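September, bench notes, small parts

Started 14:00, long table by the window. The job is the one carried over from last month: get the loose small parts out of the mixed tubs and into compartment boxes, and settle a layout that everybody will keep to. Orsolya wants it written down this time so that the Poltitz room can copy it without ringing us.

Current state of storage before any changes. Three mixed tubs on the lower shelf, contents by memory: spacers, keys, shims, offcuts of coloured strip, cable clips, a quantity of M3 and M4 hardware that should be in the fixings cabinet and isn't. Lids do not match tubs. Labels on two of the three, one of them wrong (says "Ferri fittings", holds mostly shims). The third has been used as a general dump since the shelves were moved.

Fixings are out of scope. Anything threaded goes in the enamel dish and then back to the cabinet at the end of the session. Mattes has asked that it goes back by size and is not just tipped into the top drawer.

Box choice. Tried the deep Proratus type first, in August. Too deep for this use: short parts lie on the bottom and have to be tipped out to be found, and the removable dividers ride up when the box is carried on its side, so shims migrate under them. Two boxes had to be re-sorted after one trip down the corridor. Kept for clips and larger spacers, where neither fault matters much.

The shallow ones are better. Partitions stay put and the parts can be seen through the walls with the lid shut. Drawback is the tint, which makes it hard to tell dark green from dark blue without opening the box. Lime, yellow and white are readable through it. If we order again, ask for clear.

Lid fully back on the table when filling. If it is left half up it drops when the tray is knocked, and the hinge pin on this pattern is thin.
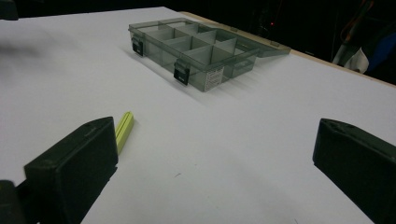

Notes: Margit Dudás
Bench checks: Győző Antal

Layout, as agreed with Győző at the bench. Eight compartments, two rows of four. Box is placed with the hinge away from the person sorting, so the near row is the one next to the front edge. Near row is for strip and keys, by colour, light to dark from left to right. Far row is for shims and spacers, by thickness, thin to thick from left to right. Same in every box, even if a compartment stays empty. An empty compartment is left empty. It is not to be used for "other".

Near row: lime, yellow, red, dark green.
Far row: thin shim, thick shim, short spacer, long spacer.

Blue strip does not have a place in this scheme. It is only used on the Enau jigs and there is little of it, so it goes in an envelope in the Enau drawer. White strip likewise, until Orsolya decides if we are still cutting it.

Lime goes first in each box. It is the one asked for most, and it shows up well against the white table top, so it makes a reasonable test piece for anyone trying the procedure. The dark pieces are harder to spot when they roll near a shadow or up against something black, and I would leave them until the light ones are away.

Orientation in the compartment. Győző laid the strip lengthwise and found he could lift it by the ends with the blunt tweezers. Laid across, it wedges against the partition and needs a fingernail. Grooved face up where the piece has one. I was doubtful that this made any difference but it does: with the groove down, the piece rocks when pressed at one end.

Length limit. Pieces over the limit on Thanasis's card do not go in the box at all, they go in the tube. Do not bend or trim to fit. There were several in the second tub that had clearly been snapped to get them under a lid, and the ends are now useless for locating.

Table. Wiped down before starting, no cloth or mat on it. We tried the grey felt mat and gave it up, shims cling to the edge of it and fibres get into the grooves. Bare white top is best. The one fault is that small parts slide when nudged, so keep the working area well in from the edges. Light from the window falls off towards the far right corner, and from 16:00 it is worth putting the lamp on.

One piece out at a time when checking thickness. Two or more on the table and they get swapped. I did this twice with the thin shims before changing over to one at a time, and had to measure the batch again.

Gauge: used the 1000 series from the metrology drawer, zero checked at start and end, no drift worth recording. Battery cover is loose, held with tape. Mattes to look at it.

Time. Allow 24 minutes to fill a box from a mixed tub, lid off to label on. Quicker from the first tub, which was mostly strip, slower from the third. Most of the time goes on telling thin from thick shim. If these were separated at the point of cutting the whole job would shrink to very little. Have raised this with Thanasis, who agrees in principle and wants to see where the second tray would go on the saw bench.

Labels. Printed, short edge of the lid, facing out when stacked. Format is room, box number, date of last check. No contents list on the label, the layout is the same throughout. Győző would like a card with the layout taped inside each lid. I think one card on the shelf is enough, but have no strong view.

Stacking no more than 5 high. Above that the bottom lid bows and the catch springs.

Open points
- second tray at the saw (Thanasis)
- battery cover on gauge (Mattes)
- white strip, keep or drop (Orsolya)
- clear boxes in place of tinted, price and delivery
- third tub still to do, lower half
- the tub lids that fit nothing: throw out unless claimed

Stopped 16:40. Enamel dish emptied back into the fixings cabinet, by size. First and second tubs washed and left upside down on the rack. Gauge returned to drawer.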